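Óleo para tampos de madeira Prunden: avaliação depois de um inverno de uso

24/07/2022

Comprei o óleo Prunden em abril, na loja Carnano, para tratar um tampo de ripas coladas que já tinha perdido o acabamento de origem. A lata custou 37 euros. Não é barato, mas o óleo Bucur que eu usava antes deixava a superfície pegajosa durante dias e nunca me convenceu.

O produto vem pronto a aplicar. O rótulo pede que se lixe a madeira, se limpe bem o pó e se passe uma camada fina com pano ou trincha. Usei as duas coisas. Com o pano gasta-se menos óleo e o resultado fica mais uniforme; a trincha dá jeito nos topos, onde a madeira bebe muito mais. O excesso tem de ser retirado antes que comece a engrossar. Numa ponta deixei passar o tempo e fiquei com uma mancha brilhante que só saiu com lixa.

Dei 2 demãos, com uma noite de intervalo. O cheiro é forte nas primeiras horas e convém ter janelas abertas. Na manhã seguinte já se podia pousar a mão sem deixar marca, mas esperei 6 dias antes de voltar a pôr peso em cima, como manda o fabricante.

A cor altera-se menos do que eu receava. As ripas claras aqueceram um pouco e as mais escuras ganharam contraste. Quem quiser manter a madeira com aspeto cru deve experimentar primeiro numa zona escondida - neste ponto o folheto é demasiado otimista.

Quanto à resistência, a água continua a formar gotas e limpa-se sem deixar auréola. O café também saiu, desde que não ficasse lá de um dia para o outro. Com vinho tinto não correu tão bem e ficou uma sombra, ténue mas visível de certos ângulos. Riscos pequenos disfarçam-se com um pouco de óleo no pano, e essa é para mim a principal vantagem sobre o verniz.

O ponto fraco é a lata. A tampa deforma-se na primeira abertura e nunca mais veda como deve ser, e o óleo que sobrou criou uma película à superfície. Passei o resto para um frasco de vidro. A versão Helen, da mesma marca, traz tampa de rosca, mas custa 141 euros e só existe em embalagem grande.

Para uma mesa de trabalho ou uma bancada seca, recomendo. Para junto de um lava-loiça escolheria outro acabamento. Voltarei a dar uma demão no próximo ano, com o que ficou no frasco.

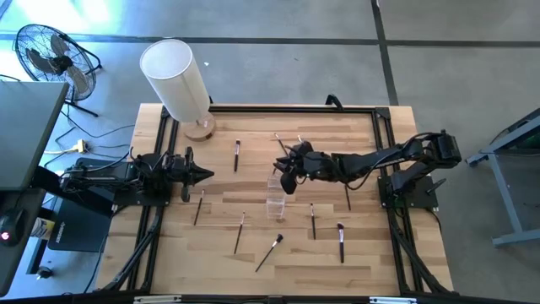
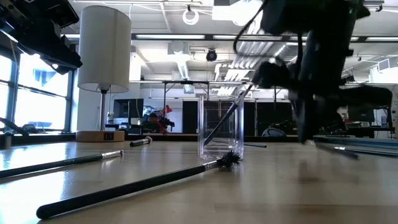
Tampo de madeira clara nas duas fotografias; na segunda, uma escova dentro de um recipiente transparente.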